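Zwei Greifer, ein Kühlschrank und viel zu viele Dosen

Ich habe euch im März versprochen, dass ich die beiden Greifer mal ordentlich gegeneinander antreten lasse. Hat gedauert, sorry! Der Arm ist inzwischen aufgebaut, der Getränkekühlschrank ist bestückt, und ich habe jetzt endlich genug Durchgänge zusammen, um was dazu sagen zu können.

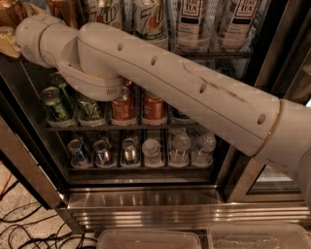
Warum ausgerechnet Getränke?

Weil so ein Kühlschrank gemein ist. Die Dosen stehen dicht in ihren Haltern, die schlanken ganz unten sind leicht gekippt, und über der mittleren Reihe bleibt nicht viel Luft für ein Handgelenk, das dort um die Ecke muss. Auf dem Tisch hatte ich beide Greifer vorher schon getestet, da sahen sie fast gleich gut aus. Im Fach dann überhaupt nicht mehr.

Der Irilari

Das ist der Parallelgreifer mit zwei Fingern und den weichen Auflagen. Maeve Hayes hatte ihn mir schon vor einer Weile ans Herz gelegt, und ich war erst skeptisch (zwei Finger, na ja). Von 200 Versuchen haben 161 geklappt, also Dose raus, abgestellt, nichts umgeworfen. Bei den Wasserflaschen muss man mit der Kraft runter, sonst knautscht er die Rippen ein und die Flasche dreht sich beim Anheben weg. Ich fasse sie jetzt weiter oben an, knapp unter dem Deckel, seitdem ist Ruhe.

Was mich nervt: Die Finger brauchen links und rechts Platz. In der dicht gestellten Reihe schiebt er gern die Nachbardose an, und wenn die kippt, ist der Durchgang gelaufen.

Der Fleron

Sauggreifer, ein einzelner Napf, kommt von oben. Auf dem Papier perfekt für Dosen, oder? Tja. Der Verschlussring ist im Weg. Je nachdem, wie die Dose gedreht steht, dichtet der Napf sauber ab oder eben nicht, und dann zischt es nur. 143 von 200, und davon ein paar, bei denen ich die Luft angehalten habe. Die Flaschen habe ich bei ihm gar nicht mitgezählt, die Deckel sind für meinen Napf zu klein. Ein kleinerer ist bestellt.

Dafür ist er wirklich schnell, und er lässt die Nachbarn stehen. In der mittleren Reihe hat er mir deutlich besser gefallen als der Irilari!

Kamera und Steuerung

Gesteuert wird beides über denselben Controller, den Abernathy. Der Greiferwechsel geht in ein paar Minuten, nur die Kabel muss ich jedes Mal neu sortieren – die liegen bei mir ohnehin in Schlaufen auf dem Boden herum und warten auf eine Kabelkette. Die Kamera macht mir mehr Kummer. Silberne Deckel und Edelstahl spiegeln, und die Tiefenwerte springen dann um mehrere Millimeter. Fionnuala Carroll hat mir einen Polfilter empfohlen, den probiere ich als Nächstes aus. Die Belichtung runterzudrehen hat schon ein bisschen geholfen.

Eine Runde über alle Fächer dauert mit dem Irilari zurzeit fast 340 Sekunden. Da geht noch was, ich fahre die Anfahrtswege bisher sehr vorsichtig. Vorerst bleibt er dran, und sobald der kleine Napf da ist, bekommt der Fleron seine zweite Chance. Wenn jemand von euch einen Sauger kennt, der mit Verschlussringen klarkommt: bitte ab in die Kommentare damit!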